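Murton drug plant shutdown leaves 443 workers waiting and questions unanswered – Murton Business Wire

July 2, 2019

The state health agency's order closing the Oritz plant in Murton has now been in force for 11 days, and the public still has very little to go on. The agency says the cough syrup line failed an inspection of its storage records. The company says the records were in order and that inspectors were handed the wrong binder. Both cannot be right, and neither side has released a single page.

What is known is short. Oritz makes cough syrup, antacid tablets and a children's fever medicine sold mostly through small pharmacies. The order covers the whole site, including two lines the inspectors did not visit. All 443 employees were sent home on the first day, with pay promised for 42 days. After that the company will "review the position," a phrase that has rarely meant good news for anyone on an hourly wage.

The agency's notice runs to a page and a half. It mentions "gaps in the tracking of controlled ingredients" and leaves it there. It gives no amounts and no dates, and it does not say if anything is missing or if somebody simply forgot to sign a form. Those are very different problems. One calls for the police and the other for a better filing cabinet.

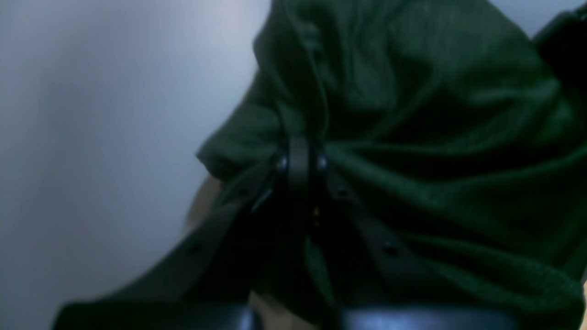 Can people still use Oritz medicine they already have at home?

The order stops production and new shipments only. There has been no recall, and the agency has not told pharmacies to pull anything from their shelves.

That last point deserves more attention than it has received. If the products are a danger, it is hard to see why they are still on sale across the county. If they are safe, it is hard to see why the antacid line had to go dark along with the rest. Asked about this, an agency spokesperson said the measures were "proportionate" and declined to say what they were proportionate to.

The company has not covered itself in glory either. Its statement claims that over 4000 jobs depend on the plant once suppliers, truckers and shops are counted. No list of those suppliers was attached, and the firm did not reply to a request for one. Oritz made much the same kind of warning in January, when it was asking the county for a lower water rate. It got the lower rate.

Meanwhile Safavi, the wholesaler that handles most of the plant's output, says it has enough stock for the time being but would not give a figure. Kunetti, a rival producer, has offered to fill any shortage – at a price it has yet to name. Pharmacies in Murton report no empty shelves so far, though a few have begun limiting the fever medicine to two bottles per customer.

The agency says a second inspection will take place "in due course." Oritz says it is ready for one at any time. The closure order has no end date, and the full inspection report will be made public only after the case is closed, according to the agency.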